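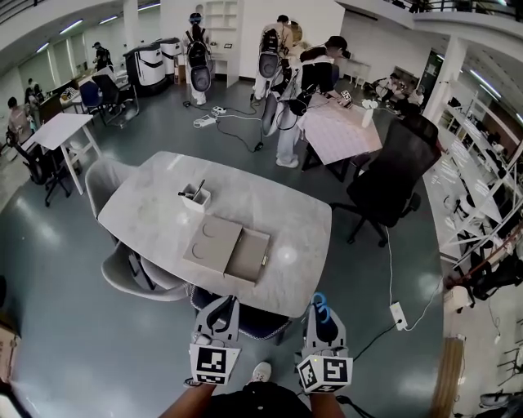
Flondavdale, September

I have been meaning to write about the big table for weeks, and it has taken a wet Wednesday and a cancelled train to make me sit down and do it. Those of you who have followed my moaning since the spring will know that we moved out of the old rooms at Oton with far too many boxes and nowhere sensible to put any of them, and that for a good while I was sorting pens and paperwork on my knees. Well, no longer! We have a proper table, pale grey with a marbled look to it and lovely rounded corners, and I am so fond of it that I have become a bore at parties.

The rounded corners were my one firm request. I have bruised my hip on every square-cornered desk I have ever worked near (my old one at Oton was the worst of the lot, it lay in wait for me) and I said I would rather have an ugly table I could walk past than a handsome one I couldn't. It came from the Eltska catalogue, it is 170 centimetres long, and I can get round it with a mug of tea in one hand without once looking down.

What goes on it is another matter. My rule is that the pen holder lives in the middle and everything else is a visitor. It's a little white square thing with a few dark pens in it, and I have stopped topping it up, having thrown out 48 dead biros in the course of the move. Forty-eight! I tested every one on the back of an envelope and felt thoroughly ashamed of myself by the end. A few pens that work are plenty.

Boxes are my weakness. I do like a flat cardboard box with a hinged lid, the sort where you can lay it open on the table and see the whole tray at once, and I find it very hard to put one in the recycling. You tell yourself it will do for cables, or for letters, or for that set of coasters, and then you have a cupboard full of boxes with nothing in them. I've settled on keeping a box for one week after it is emptied. If it hasn't found a job by then, out it goes, and I try not to watch.

The chairs don't match and I've made my peace with that as well. Two of them are pale grey shells, very nearly the colour of the tabletop, then there's a navy one, and a black mesh one on wheels that everybody makes for first. I did look into buying a full set and got as far as filling in the form. Then I sat in the navy chair for an afternoon and decided it was staying. If a chair is comfortable I can forgive it for being the wrong blue.

And then the pink and white cloth on the smaller table, which I will defend to anyone. It brightens up all that grey, it washes beautifully, and it came home with me from a market in Tomar at the bottom of a suitcase, wrapped round a jar of honey that by some miracle didn't leak. I iron it about as often as I ought to, which is to say hardly ever.

The thing I haven't solved is the cables. A big open floor is a joy until you want a plug in the middle of it, and then out come the white power strips and you spend the day lifting your feet. I've tried tucking them under the table and I've tried running them along the wall, and they always seem to creep back to where people walk. A fabric cover that sticks to the floor has been recommended to me twice now, so I may give in and order one.
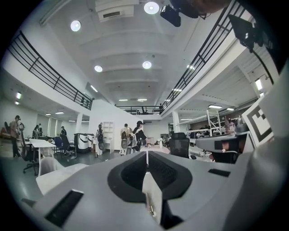 Fabric covers are fine on carpet but they slide about on a hard floor, wrote Flondavdale Reader under my last post, and went on to suggest fixing a strip to the underside of the tabletop so that only one cable ever has to come down to the ground. I like that idea very much. It would mean crawling about under there with a screwdriver, and I'd want to be certain the screws weren't longer than the top is thick, but it would leave the floor clear for the chairs on wheels, and those are the ones that catch.

So that's my job for the weekend, if I can find the short screws. I know I packed them. They're in one of the boxes I was so sure would come in useful.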